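Flimusis launches the Notgate Bedside Tidy, a home organising plan for people with one messy little cabinet

Hi, I'm Vy Vi, and I run Flimusis with my business partner Hòa Giáp. We help people sort out their homes, and this Friday we're opening bookings for our smallest service yet (and my favourite!), the Notgate Bedside Tidy.

It came out of our November survey, when more than 2,000 people told us which bit of furniture they'd rather not talk about. We were betting on the pantry or the garage. Nope, it was the bedside cabinet by a mile – chip packets, bowls from last night's snack, chargers, odd socks, the lot.

So for $99 we'll come round and do the whole thing with you. We start with a proper wipe of the top and the drawer fronts, then everything gets a home. Rubbish goes in the bin, dishes go back to the kitchen, and whatever you want within arm's reach goes in a drawer. Hòa is very firm about pulling the bottom drawer right out before anything goes in, and I've stopped arguing with her because that's where all the lost stuff hides.

A snack bag and a bowl on top, the bottom drawer open, and a little orange ball back in the shadows:

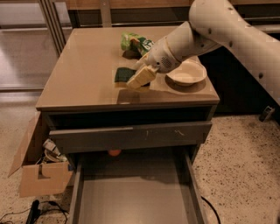
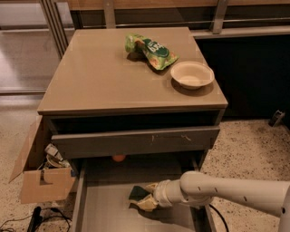
Sponges and scourers get their own spot too, by the way. If you clean your bedroom furniture as often as I do now, walking back to the laundry every time gets old fast, and an empty bottom drawer is a perfectly good place for them.

Each booking covers 2 cabinets, so couples can do both sides of the bed in one go. Our friends at Plirnetti are supplying drawer liners in a soft grey colour, and you can keep any left over. Bookings open at 9 am on Friday through the Flimusis website. Media enquiries to Hòa Giáp at the Flimusis office, and yes, she'll happily talk drawers all arvo.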